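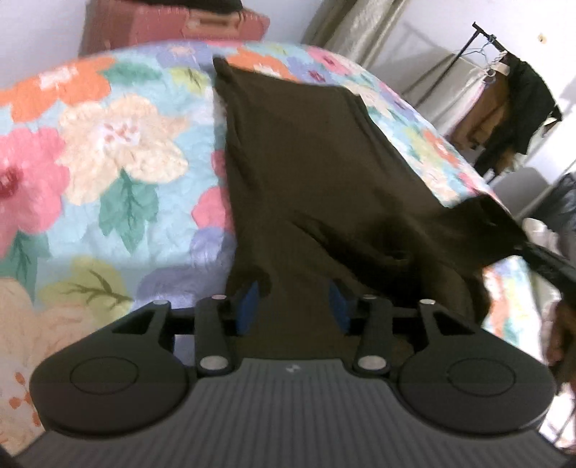
Perimeter fences are sold by the foot and judged by height. I think both habits are wrong, and that buyers of security fencing, mostly small yards, depots and storage lots, would be better served if they spent less on the mesh and more on the ground under it and the gates in it.

I worked 19 years in fence estimating before I stopped. In that time I priced far more fence than I saw broken through. Most of the people who got into a fenced yard did not cut anything. They went under a panel where the soil had washed out, or lifted a gate off its hinges, or walked in behind a truck at 6 in the morning. A taller fence would have changed none of that.

Look at how a quote is laid out. The mesh gets the first line and the biggest number. Then come posts, then topping, then labor. Gates are near the bottom, often as a single lump sum, and the bottom edge is usually not there at all. A buyer comparing three quotes will compare the first line, and a supplier who wants the job will put the money where the buyer is looking. I did it myself.

A case from my last years at Culix shows the pattern. A customer wanted 400 feet of welded mesh around a pipe yard. He asked for the heaviest wire we carried and a coil of razor wire along the top. The ground fell away at the back corner, and after the first heavy rain there was a gap there you could roll a barrel through. We had mentioned a concrete sill and he had struck it out to pay for the coil. The sill would have cost less than the coil. He bought it in October, after he had lost a load of copper fittings.

I don't blame him much. Razor wire is easy to understand. It looks serious from the road, and an owner can point to it. A sill is a strip of concrete that grass grows over.
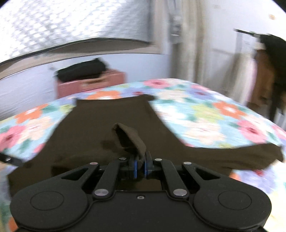 What a better quote would look like

The first line should be the gates. Each one should be listed by itself, with its hinges, its latch, the clearance under it, and the way the lock is shielded. A gate is the only part of a fence that is made to open, and it gets the most wear. Hinge pins should be capped or turned so the leaf can't be lifted off. This is cheap work in the shop and expensive work after the gate is hung.

The second line should be the bottom edge. On flat, hard ground a tension wire may be enough. On a slope or on sandy soil it is not, and the quote should say so in words, with a price next to it. If the buyer wants to strike it out, fine, but he should have to see it first.

Mesh can come third. The difference between a decent mesh and the top grade matters at a substation or a jail. At a storage lot it mostly matters to the salesman.

Noboru Yoshida, who ran the yard at Hayashi when I was buying posts from them, disagreed with me on this for years. His view was that a fence is mainly a signal, and that heavy wire and a coil on top send most thieves to the next property. There is something in that. A man looking for an easy night will pass by a fence that looks hard. But the signal wears off once somebody walks the line and finds the low spot, and people who steal metal for a living do walk the line.

There is also the matter of upkeep. A coil that comes loose from its brackets is a danger to the owner's own crew. I have seen more than 23 stitches' worth of damage from one sagging strand, all of it to people who were paid to be there. Clips rust before the wire does. Few owners check them, and no quote I ever wrote had a line for coming back to look — though it should have.

So before signing anything, walk the fence line after a rain, bring a shovel handle, and try to slide it under. Then go to the gate and try to lift it. After that, read the price of the mesh.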